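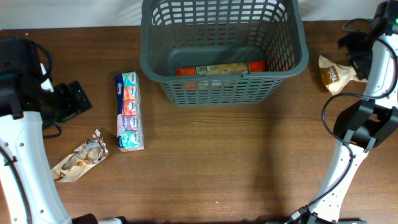

Baskets for small things: how I keep snacks and tissues in order

By Melaniia Kobzar
Updated 9/2/24

In our kitchen the big things were never a problem. A pot has its place, a pan has its place. The trouble was with the small packages: snack bars, nuts, crackers, pocket tissues, tea samples, the little bags that come home from the store and stay on the table until someone pushes them to the wall. I tried jars, I tried shoe boxes, and for one winter I tried a fabric organizer on the door, which was ugly and also fell down. Now I use plastic baskets with open sides, and I want to write what I learned with them.

Choosing the basket

Take one with holes in the walls. A closed box looks cleaner from outside, but then you forget what is inside and buy the same thing again. Through the slots of a gray basket an orange or red package shows very well, even when the basket stands against the wall and you look at it from the front.

I prefer a solid floor. Crumbs stay in the basket and do not fall on the shelf, and you can shake them out over the sink. If the floor has holes too, cut a piece of baking paper to fit.

A thick, rolled rim is good for the hands. Thin rims cut into the fingers when the basket is heavy, and the corners crack first. Look also for rounded corners, they are much easier to wipe. In square corners the sugar collects and becomes hard like glass.

Measure the shelf before you go to the store, and measure the depth also! I did not, and my first two baskets from Makris now live in the garage with the garden gloves. They were fine baskets, only too long for the cabinet door to close.

Dark gray is my favorite color for this. White baskets become yellow near the stove, and clear ones show every scratch.

What goes in flat and what stands up

Long packages should lie flat on the bottom, along the long side of the basket. If you stand them up they fall over each time you take something out, and after a week everything is mixed.

Pocket tissues are different. When you buy them as a multipack, for example the Kleenex one with the small packs one above another in clear plastic, do not open the whole wrapping at once. The bundle is narrow and can stand upright on its edge, so it needs very little room at the side of a basket or between the basket and the wall. Make a small opening at the top and take the packs from there. When the plastic is torn from all sides, the packs go everywhere, and you will find one under the refrigerator in April.

I do not keep tissues in the same basket with food if the food is open. The paper takes the smell very quickly, especially from anything with garlic or smoke. Closed packages are no problem.

Crinkled bags and wrappers

A bag of nuts which is already a bit crumpled takes more space than a new one, because there is air in it. Press the air out slowly with your palm, from the bottom to the top, fold the upper edge two times and close it with a clothespin. I had the special clips from Nosolell and they are strong, but clothespins do the same work and I always have them.

Look at the corners of the wrapper. Often there is a small tear which you do not notice, and then the nuts go soft or, worse, the pantry moths come. If I see a torn corner I put everything over into a jar on the same day. Write on the jar with a wax pencil what it is and when you opened it. Hazelnuts and almonds I recognize, but chopped peanuts and chopped cashews look the same to me after a month.

Empty wrappers should not go back in the basket. I know this sounds simple. In my house it was the main reason why the basket was full and there was nothing to eat in it.

The sorting evening

Once a month I put everything from the snack shelf on the table. Use the table and not the kitchen counter – on the counter there is always a wet place, and the paper labels do not like it. Put the empty basket at the far side, near the wall, so that you have the front of the table free for your hands.

Then I go in this order:

1. Throw away what is empty or too old.
2. Wipe the basket and let it dry fully.
3. Put the long flat packages in first, with the label up.
4. Put the small ones on top, the oldest nearest to you.
5. Tissues and other paper things go to the side, standing.

All this takes me 29 minutes if I do not stop to eat. My sister does hers in less, but she has no children at home and buys only one kind of cracker.

Taking care of the table

Plastic on wood can leave gray lines if you push the basket and do not lift it. On our brown table I had such lines in one corner for a year. They came off with a soft cloth and a drop of dish soap, wiped along the grain. Please do not use the rough side of the sponge. For older marks I tried the Prirkari wood cream, and it helped with some and with others not.

You can also glue small felt pads under the four corners of the basket. Wash it then by hand only, as the pads do not survive the dishwasher.

Washing the basket

The little slots collect dust and grease, and a cloth does not reach inside them. I fill the sink with warm water and soap, leave the basket for a while and go over it with an old toothbrush, first the outside and then the inside. Rinse with the shower if you have a shower head on a hose, it is much faster. Let it dry upside down on a towel.

If the basket smells of old spices, put baking soda in the water and leave it overnight.

Questions I received

Can I use such baskets in the refrigerator? Yes, I have one for cheese and one for yogurt. Leave a space of two fingers behind it for the air.

How heavy can it be? My smaller one carries jars without bending, but I lift it with both hands from below. The rim is for pulling, I would not trust it with full glass jars.

What about labels on the basket? Glue does not hold well on a wall with holes. I tie a paper tag with a string through one slot. When the children learn where things are, you can cut it off.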